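Stondon hillfort - parking and the path to the east gate

Posted in: Ancient Sites / Visits and Access

ditchdigger
Planning a trip in July and trying to work out the best way up to Stondon. The guidebook I have says to park at the chapel and take the north path, but it's an old edition and the map in it doesn't show the new fence. Has anyone been up this year? I'm mostly interested in the inner rampart and the hut circles on the south side.

Dorothy Mellor
I went up in the spring. Chapel parking is gone. There is a pull-off by the cattle grid with room for 2 cars, and after that you're looking at the village. From the grid it's a 60 minute walk if you stop to look at things. The north path is still open but the lower part is a stream bed after rain. Go by the east gate.

The hut circles are hard to see once the bracken is up. July is a bad month for them. You will get the rampart and not much else.

ramparts_r_us
Disagree about the east gate. You come in through a gap that was knocked through for carts a couple of centuries ago, so you miss the real entrance completely. The north path brings you in between the two inturned banks the way it was meant to be approached. Wear boots and put up with the mud.

Dorothy Mellor
Is it settled that the north gap is the original one? I thought Trummer's survey had both down as uncertain.

ramparts_r_us
Both uncertain in the first report. In the second one he calls the north gap "probable." The stone facing on the west side of it goes down below the bank, and you don't get that with a cart gap.

Fabian Trummer
I can answer that. It's "probable" and I would leave it there. We cleaned back 2 short lengths of facing and never got to the bottom of the other side. The east gap has been widened, but it may have been widened from something older. My overall length for the inner rampart is 165 meters, measured along the crest, in case anyone has seen the larger number on the Stalten village website. That one includes the outer bank.

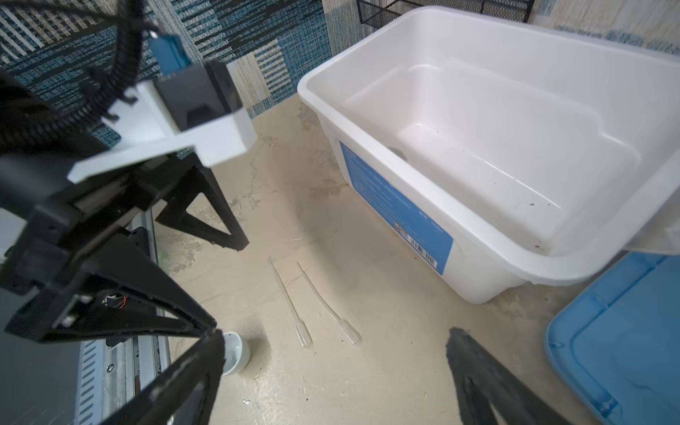 Gripper, bracket and cable against a beige floor.

ditchdigger
Thanks, all. Is the outer bank worth walking? On the map it looks like it fades out on the Stalten side.

Fabian Trummer
It does. There is a good stretch above the quarry, then a field wall sits on top of it for a while, and after that it has been plowed flat. Walk the quarry stretch and turn back.

hollow_way
Don't skip the field wall. A lot of the stone in it came off the fort. You can see big faced blocks in the bottom courses next to small rubbish on top.

ramparts_r_us
Some of it came off the fort. The quarry is right there too.

hollow_way
The quarry opened after the wall was built. It's on the estate map with no quarry marked.

Dorothy Mellor
An estate map not showing a quarry doesn't tell you much. They left out plenty. The one for Stalten leaves out the well.

ditchdigger
I'll look at the wall and not take a side. One more thing, are dogs allowed?

Dorothy Mellor
On a lead. There are sheep on the top all summer, and the stile at the east gate has no dog gate, so you'll be lifting.

ramparts_r_us
No stile on the north path.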